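About Voser

Voser is a contract testing laboratory for beverage and liquid food packaging.
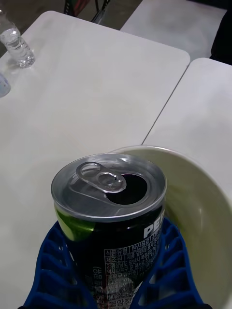 The company was founded by Silvana Meireles, a materials chemist, to provide migration and seam integrity testing to small producers. Larger bottlers run this work in their own labs. A producer filling two product lines a year has no use for a full-time technician, and Voser was set up to serve that customer first.

Services

Testing is organized in three groups.

Container integrity covers double seam teardown, burst pressure, and vacuum decay leak testing. Seam measurements are reported for body hook, cover hook, overlap, and seam thickness.

Coatings and migration covers internal lacquer continuity, metal pickup in acidic products, and overall migration into food simulants. Samples are held at controlled temperature for the period stated in the test plan.

Label review covers ingredient order, net contents, and nutrition declarations for products entering or leaving the United States. Translations are checked against the source text by a second reader. Voser does not give legal advice on labeling.

Facilities

The main laboratory is in the Drasow building and holds the seam, pressure, and coatings equipment. Long-term storage studies are run at the Landness site, which has 320 shelf positions in temperature-controlled rooms. Samples move between the two sites under a chain of custody form, and the form is attached to the final report.

Sample records are kept in Holanda, a database written in house. Each container receives a number on arrival. The number stays with it through teardown, and retained parts are stored under the same number until the client releases them.

Clients

Voser works with nearly 200 clients, most of them regional producers of soft drinks, juice, and ready-to-drink tea. Work is accepted by written quote only. Rush testing is available for integrity work and is not offered for migration studies, where the exposure time is fixed by the method.

New clients should request a sample submission form before shipping. Containers that arrive without one are held unopened.

Page last revised March 6, 2023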